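Husov Terrazzo Wall Film, ref. 2354

Printed covering for walls and partition panels. White ground with irregular chips in black, mustard yellow, dusty pink and pale grey. Chip size varies across the repeat – match at the corners before trimming. Roll width 40 inches.
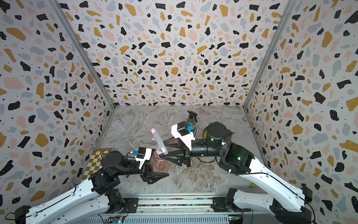

Gladys Agudelo

Terrazzo on three walls, with a marble-patterned floor in grey and white. The pink spray bottle is not included. For the film, use a damp cloth and mild soap. Order samples under ref. 1041.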